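Stair lift stops short of the top landing
Stollo support, open ticket
Opened Feb 23, 2024

Hi! Me again (I wrote in October about the footrest, which is fine now, thank you). My Fluster stair lift has started quitting before it gets to the top. It goes up nicely, hums along like always, and then just stops 6 inches short with a beep. If I let go of the armrest switch and press it again it sometimes finishes the ride, and sometimes it only beeps at me. Going down is no trouble at all.

I've already wiped the rail, checked the seat is locked facing forward, and swapped the batteries in the wall remote. Same thing!

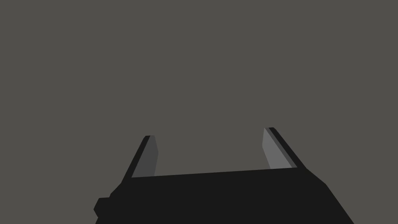
Stollo support: Thanks for the details. Does it beep once, or in a group? Please also look at the charge light while the chair is parked at the bottom, and let us know the color.

OK, so it's 3 beeps, then a pause, then it does it again. The light is orange at the bottom, and I could swear it used to be green. I found the Drosteo charger plug behind the curtain and it was hanging half out of the outlet, so I pushed it back in and left the chair parked overnight. Green light this morning! I got nearly 23 rides out of it over the weekend before the beeping came back, only at the top again.

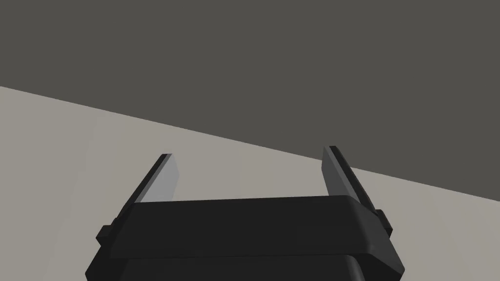 What I tried next

I went up on foot and ran a finger along the charging strip at the top. There was a gummy patch on it (furniture polish, I bet, and I bet it was me). I cleaned it off with a dry cloth like the Østergaard rail booklet says, and it stops right at the landing now. I'm leaving the ticket open through the week in case it starts up again.

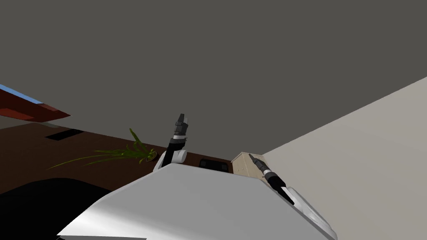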